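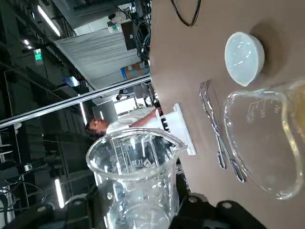

Wrist view at the glassware bench. Bowl, tongs, one empty beaker, one with amber liquid.

How to compare two grippers on glassware in one afternoon

Wrote this up fast so the next person doesn't start from zero. It covers swapping between the Joltis (parallel jaw, hard fingers, rubber pads) and the Kivi (soft fingers, air driven) on the same arm, with the same wrist camera and the same Plotico controller, and getting numbers out that you can put side by side. Glass beakers, a plastic bowl and a pair of metal tongs. If you're doing boxes or fabric, most of it carries over except the grip force part.

Read the whole thing once before you bolt anything on. Step 4 bites people.

What you need

Both grippers with their own adapter plates. Don't share a plate, the bolt pattern matches but the dowel holes don't.
Wrist camera and its bracket.
Plotico controller with the current firmware. Older ones drop the gripper state when you change tools.
Two clear beakers, same make, same size. Plus a spare pair in the drawer, still boxed.
A small bowl. Milky plastic is good, it's a pain for the camera in a different way than glass.
Metal tongs.
Water with something in it to give it color.
Matte tape, a marker, paper towels.
Kitchen scale.
Safety glasses, and gloves for picking up pieces. You'll want both.

Step 1. Mark the table

Tape down a start spot for each object and a finish spot for each object. Draw the outline with marker on the tape, not on the table (ask Gonzalo). Put an arrow on the tape for the beaker spout. Spout direction matters way more than you'd think — a finger landing on the lip is a different grasp from a finger landing on plain wall, and if the spout wanders between trials your numbers are mush.

Tongs: arrow too. Loop end and tip end are not the same grasp. We pick at the middle of the arms. Pick whatever you like but write it down.

Keep the tape small. A big patch of pale tape behind clear glass makes detection easier than it will be in real life, and then you get a nice score that means nothing.

Step 2. Mount the camera and leave it alone

The camera goes on the wrist side of the tool change, so it stays put when the gripper comes off. If your bracket hangs off the gripper body, stop and fix that first. Otherwise you are comparing two cameras as well as two grippers.

Check three things in the live view:

Fingertips, or at least part of the gripper, visible at one edge. You need a reference for when something slips.
Table in view at the pre-grasp height.
Room lights. On our bench there are bright tubes up in the ceiling and at some wrist angles they come straight into the picture. Auto exposure then darkens everything and the glass goes with it. Lock the exposure.

Image comes out rotated because of how the wrist sits? Leave it. Do the rotation once, in the calibration, and not in the viewer. Ross rotated it in the viewer AND in the calibration last May and we lost a day to an arm that kept going confidently to the left.

Step 3. Calibrate with the first gripper on

Hand-eye calibration, normal routine. Spread the poses, include some with the wrist tilted hard. Ours uses 10 poses. Save it under a name with the date in it. Then touch one fingertip to a taped cross and check the reported position by eye. Off by more than a finger pad width, do it over.

Step 4. Set the tool weight. Really

This is the one. The Plotico stores payload and center of mass per tool, and it does not switch them for you when you change the plate. Weigh each gripper on the kitchen scale with its plate and its bolts. Type it in. Save the profile. Then load the profile and look at the screen to see that it loaded, cause the save dialog closes wether or not it worked.

What a wrong payload looks like: arm sags a little when you go to hand guide, contact stops trigger early, beaker gets set down with a knock. You'll blame the gripper. It isn't the gripper.

Our Kivi with plate is 283 grams lighter than the Joltis with plate. That is plenty to throw off the contact detection.

Step 5. Pick grip settings before you start scoring

Joltis: start at the lowest force and come up. Grip the empty beaker a third of the way down from the rim, lift a hand's width, hold, set down. If it slides, one notch up. When it stops sliding, one more notch and lock it. Do the same on the filled beaker. Use the filled setting for both. Yes, it's more force than the empty one needs. One setting per gripper for the whole comparison, no tuning per object, or you're testing how patient you are.

Kivi: pressure instead of force, same idea. Let it cycle open and closed for a minute first. Soft fingers grip differently when they've been sitting.

Don't use the numbers from the data sheet. Dry glass and damp glass are two different materials as far as rubber pads care. Wipe the beakers between trials.

Step 6. Approach

Top-down for the bowl. Side-on for the beakers. Tongs from above, fingers across the arms.

Side-on means the gripper body comes in low over the table, so check the clearance with the arm crawling. Joltis body is bulky at the back. The Kivi has the air line, which likes to catch on whatever is near the table edge. Move stands, racks, anything with a lip. Loop the cables up and over. Any loose cable lying on the table top goes too, if it's inside the reach.

Run every approach once at slow speed with nothing on the table, then once with the objects, then go to test speed. Keep people out of arm's reach at test speed. Somebody at the far side of the table fixing something = paused. Hand on the stop button, not near it.

Step 7. Run the trials

Order matters a bit. We go bowl, tongs, empty beaker, filled beaker, then around again. Going around in circles spreads out drift, so the last object doesn't get all the warm-motor trials.

60 trials per gripper. Fifteen per object. Less than that and one clumsy reset moves the score too much.

For each trial write down:

Gripper
Object
Picked, yes or no
Moved to finish spot, yes or no
Anything odd, in words

"In words" is the useful column. "Slid, caught on lip." "Finger under bowl." "Tongs closed up when squeezed." A yes/no sheet won't tell you that the tongs flex shut under the Joltis and then spring back open when you release, throwing them off the spot. That was most of our tong misses and it looked like bad placement until Océane read the notes.

Log the wrist video for every trial, the good ones too. 700 frames a trial is what we end up with at our rate. Fine on disk. Name the files by trial number, same number as the sheet.

Step 8. Swap

Arm to the service pose. Air off if the Kivi is on. Bleed the line, then pull it.
Old gripper off, new one on, bolts crosswise, snug, then tight.
Load the other payload profile. Look at the screen.
Redo the fingertip touch on the taped cross. Tool length is different so the tool offset has to change too. Camera calibration should still hold. If it doesn't, something got bumped.
Same objects back on the same tape. Same exposure. Same lights. If the curtain was closed for the first half keep it closed.

Don't swap over lunch and come back to different daylight. We did, had to bin the whole second half.

Step 9. Read the results

Score per object, never one big total. The total hides everything. Look at it like this:

Empty beaker. Mostly a vision test. If both grippers miss it about equally often, the problem is detection, so go look at the video before you touch the grip settings. Clear walls show you whatever is behind them, and the depth goes right through.

Filled beaker. Mostly a grip and motion test. The liquid gives the camera something to hold on to, so detection gets easier while the lifting gets harder. Watch for slosh on the stop. If it slops over, slow down the end of the move for both grippers and rerun both. Not just the bad one.

Bowl. Smooth rim, light, easy to shove. Hard fingers tend to push it before they close. Soft ones forgive more.

Tongs. Thin, shiny, flat on the table. Soft fingers struggled here for us. Reflections along the arms also move when the wrist moves, so the detector can slide the grasp point along the arm while you're approaching. Freeze the target at pre-grasp height.

What we ended up doing

Kivi for beakers, Joltis for tongs, either for the bowl. Valdis wants to try longer pads on the Joltis before we commit, and Kristaps has a set from Sokevlow that may fit with a spacer. Will add a section if they do.

Quick fixes

Beaker rotates in the grip: you're too high, near the flare of the rim. Go down.

Arm stops just above the table: payload. Step 4.

Detector finds two beakers where there's one: lights. Usually a highlight off the spout. Drop exposure a touch, redo the lock.

Kivi slow to open: kinked line at the wrist. Almost always at the wrist.

Joltis reports closed but nothing's in it: tolerance set too wide for thin stuff. Narrow it, retest on the tongs.

Plotico shows the old tool name after a swap: reload the profile, then power cycle if its still there.

Broken glass: stop, power down the arm, gloves, then clean. Check the pads for slivers before the next beaker goes in.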